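Zapata Street Reading Rooms
Progress report to the Marnina Fund, second quarter

Work on the two reading rooms continued through August. The east room is open to the public six hours a day, with a late session on Tuesday evenings. The west room still has no heating and is used for storage until the new boiler is in. Cevorent has the order and has moved the delivery back once.

Lending is ahead of plan. We issued 625 loans in the quarter, most of them children's books and large-print novels. Returns are slower than we would like, and reminder cards now go out after two weeks. The Sukix catalog software is running on the front desk computer. Older titles are still being entered by hand, and the local history shelves have not been started.

Furniture was the main item of spending after books. We kept the old painted pieces wherever they were sound. The white paint has small bumps and a few dark marks, and the grain shows through. Repainting is not in this year's budget.

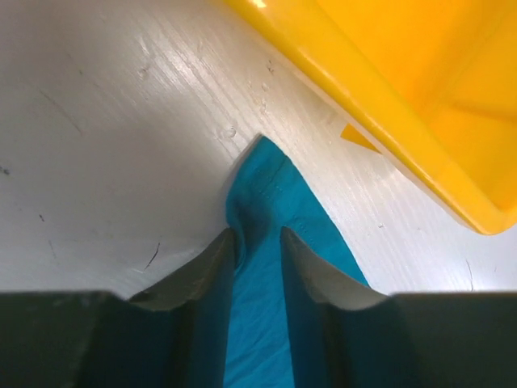
Gladys Castaño wrote in August to ask that the late session start at 5:30, as the bus from the north side gets in too late for parents to choose books before closing. We will try the earlier start next quarter and keep a record of attendance.

The homework group has 10 regular members and a short waiting list. Octavio Cárdenas has agreed to run a second group once the west room is heated.

Spending is within the approved budget except for postage, which went over because of the reminder cards. We ask to move the unspent printing money to cover it. A revised budget sheet is attached.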